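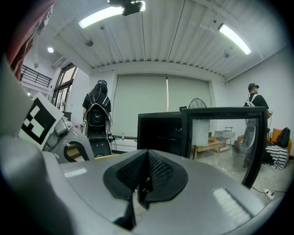

Preparing a comparative wordlist for sound correspondences

These steps cover the work between transcription and the first correspondence table. They assume that you have wordlists from at least two related dialects, typed in one phonetic alphabet. The examples use the Jukcombe lists, which have 400 entries per dialect.

1. Set up the columns

Use one row per meaning and one column per dialect. Put an entry number in the first column and the gloss in the second. Do not use the gloss as the key; the Jukcombe lists have two entries glossed "back", one for the body part and one for the direction.

Save the file as tab-separated text in UTF-8. Commas occur inside glosses and will break a comma-separated file.

2. Normalise the transcription

Different collectors write the same sound in different ways. In the Mellor list, aspiration is a raised h; in the Gallard list it is a plain h after the stop. Choose one form and keep a table of every replacement made. Leave the original column in place and write the normalised form to a new one.

Do not merge sounds at this stage. If a collector writes both a plain and a retracted t, keep both, even where the difference looks predictable.

3. Mark morpheme boundaries

Put a hyphen at each known boundary. Verbs in the Gallard list are cited with a person prefix, while those in the Mellor list are bare stems. Unmarked prefixes will be aligned with stem consonants and produce false matches.

4. Assign cognate sets

Give each form a set number. Forms judged cognate share a number within the row. Mark doubtful cases with a question mark and leave them out of the first count. Known loans take the letter L after the number.

5. Align the segments

Split each form into segments with a space between them. Fill gaps with a full stop. Long vowels and affricates count as one segment each.

Gallard: t a . i
Mellor: t a k i

6. Extract the correspondences

Sort by the first dialect's segment, then by the second's, keeping initial, medial and final positions apart. A correspondence found in 5 or more sets goes into the main table. Less frequent ones go into a second table with their entry numbers, for checking by hand.

Lists of up to 1,000 entries can be sorted in an ordinary spreadsheet. For longer lists use a script.

7. Check a sample

Take 20 rows at random and compare them with the field notebooks. Correct any error in the original column first, then run step 2 again on that row.

The replacement table for the Sametti lists follows the same layout, with an added column for tone.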